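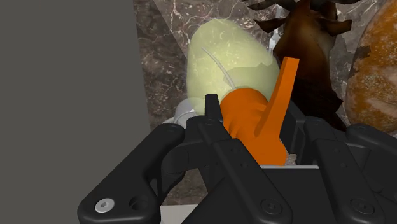
Keeping the hall floor level: a talk with a Moleck piano tuner

24/01/2022

The tuner has been working out of the same shed in Moleck for 31 years. She asked us to leave her name out, as most of her work comes by word of mouth and she has more of it than she can handle. Her round takes in Moleck, Ostero, Pristside and the farms between them, and she drives it in a station wagon with the back seats folded flat.

We met at her kitchen table on a morning when a job in Pristside had been put off. The owner's road was under water.

She did not set out to be a tuner. She trained as a typist and played the organ at church on the side. The piano in the church hall was tuned once a year by a man who drove up from the coast, and one year he let her sit in.

"He was there three hours and I didn't get bored," she said. "I'd been bored at work every day for two years. I asked him how you got into it and he said you bought a tuning lever and ruined a few pianos."

She bought the lever. The first piano she worked on belonged to her aunt, and she broke two strings on it. Her aunt did not play and didn't mind. The second was in a school, where she was allowed in during the holidays on the understanding that the man from the coast would check it afterwards. He found plenty to fix. She spent the next four years learning from him, travelling down to the coast for a week at a time and sleeping in his spare room.

A standard piano has 88 keys but far more strings than that, as most notes have two or three each. Every string is wound around a pin, and the pin is held in a block of timber by friction alone. Tuning is a matter of turning the pins by very small amounts and leaving them so that they stay put.

"People think it's all ears," she said. "The ears come in a year or two. The arm takes longer. You have to feel the pin move in the block, and tell that apart from the pin twisting. If it only twists, it'll untwist once you've packed up and gone."

She tunes by ear from a single fork. She owns an electronic tuner and uses it when a room is too noisy to hear in, which in her experience means schools.

"I've nothing against them. Younger tuners use an app on the phone and they do good work. I'm slower if I have to look at something."

Most of what goes wrong with a piano in this district comes down to the weather. The soundboard is a large thin sheet of timber, and it swells in damp air and shrinks in dry. When it swells it pushes up against the strings and the pitch rises, mostly in the middle of the keyboard. When it shrinks the pitch falls again. A piano tuned at the end of a wet spell can be noticeably flat after a dry one, and the owner will often think the tuning was poor.

"I get the phone call," she said. "I ask them where it's standing. Nine times out of ten it's beside a heater, or under an air conditioner, or in front of a window that gets the sun all afternoon. I move the piano and I tune it again, and I charge them for the tuning but not for the moving."

Her advice on where to put a piano is simple. It should be against an inside wall, out of the sun, away from any heater or vent, and on a floor that doesn't bounce. She would like people to stop standing pot plants on them. Water gets under the lid and down to the pin block, and once a pin block has been wet there's not much to be done at a price anybody wants to pay.

She would also like people to stop paying to have bad pianos carted around. Old uprights are given away every week, and the person who takes one usually spends several hundred dollars on moving it before anyone has looked inside.

"They ring me when it's in the lounge room. I take the front off and the pins are so loose I can turn them with my fingers. I have to tell them it can't be tuned. They've got a child standing there waiting to start lessons."

She will look at a piano before it is moved for $50, provided it's on her round, and takes that off the first tuning if the piano turns out to be worth having. In a good year a dozen people take her up on it. She thinks it should be more.

We asked what she looks for. She lifts the top lid and tries the pins with the lever in a few places. She plays every note, slowly, from the bottom up, and listens for buzzing, which can mean a crack in the soundboard or only a pencil lying on it. She looks at the hammers to see how deeply the strings have cut into the felt. She checks the back and the bottom for borer and for mice.

"Mice like felt. I've opened a piano in Ostero and found a nest that ran the width of ten keys. It still played, more or less. The owner said it had been a bit stiff."

Other things she has found inside pianos include a wedding ring, a hearing aid, a set of false teeth, a dead bat and a great many coins. In one hall she took out enough bobby pins to fill a teacup. She hands everything back apart from the wildlife.

The year has a shape to it. The schools want their pianos done in the January break, before the teachers come back. The churches want theirs before Easter and again before Christmas. October is the busiest month of all, with the Pristside eisteddfod and the end-of-year music exams close behind. She does the eisteddfod piano three times in the one week, once before it opens and then twice more in the early mornings, as it is played hard from nine until late.

"I'm up at four for those. The hall's cold and there's no one there, and you can hear everything. It's the best tuning I do all year."

The eisteddfod piano is a grand, bought by the town in the days when the Mrema cannery was open and there was money for such things. She has looked after it for most of her working life and has replaced nearly all the bass strings. Two years ago the hall floor dropped at one corner and the piano began to roll, very slowly, towards the stage steps. The council put wedges under the casters and talked about the floor for several months. It was restumped last winter.

"They asked me if it mattered, a piano being on a slope. I said it matters to the legs. A grand is heavy and it stands on three of them, and those legs are made to take the weight straight down. If it rolls and a caster catches, you can lose a leg, and then you've lost the piano."

She now carries a spirit level and puts it on the floor under every grand she visits. She had never thought to do it before.

Over the years she has kept a card for each instrument on her round, with the make, the owner, what was done and the state of the air in the room on the day. There are 1,489 cards in four drawers. Many belong to pianos that have since gone to the tip, and she has kept those too. The oldest are typed, the later ones written in pencil.

She pulled out one to show us. It was for an upright at a farm past Ostero, first tuned in her second year of working alone and tuned every year since by the same hands. The owner's name on the card had been crossed out and replaced twice, each time with the same surname.

"That's the grandmother, then the son, then his girl. The girl's the only one who can play it."

The work has been hard on her body. Her right shoulder was operated on six years ago and she was off for four months, which was the longest she had gone without tuning since she began. She learned to use the lever left-handed during that time, on her own piano, and now swaps over when the right side gets tired. Her hearing is tested each year. There has been some loss at the very top, which she says is normal at her age, and she has changed the way she sets the last few notes to allow for it.

"I go by the feel of it and by the octave below. I had a young tuner come and check me. She said it was fine. I'd have stopped doing the big halls if she'd said it wasn't."

The young tuner lives on the coast and may take over part of the round in time. The distances put people off. Moleck to the far side of Pristside and back is most of a day with two pianos in the middle of it, and fuel has gone up. She charges a flat travel fee, shared between everyone she sees on that trip, and she tries to book neighbours together to keep it down. Some of them have not spoken to one another in years but will still split the fuel.

On how often a piano should be tuned, she says twice a year if it's played every day, once a year if it isn't, and never to leave it more than two. The total pull of the strings is many tonnes. When a piano has been let go for a long time it has to be brought up to pitch in stages, over two or three visits, and the old strings may not stand it.

She tunes her own piano less often than that. It was in the next room, with the front panel off and leaning against the wall. She said she had been meaning to get to it since before Christmas.

Before we left she rang the owner in Pristside to ask about the road. The water had gone down as far as the second gatepost. She wrote the new time on the back of an envelope and put the envelope under the fork.

Bookings for the winter round open after Easter. People in Moleck can leave a note at the post office, and those in Ostero and Pristside should ask at their hall.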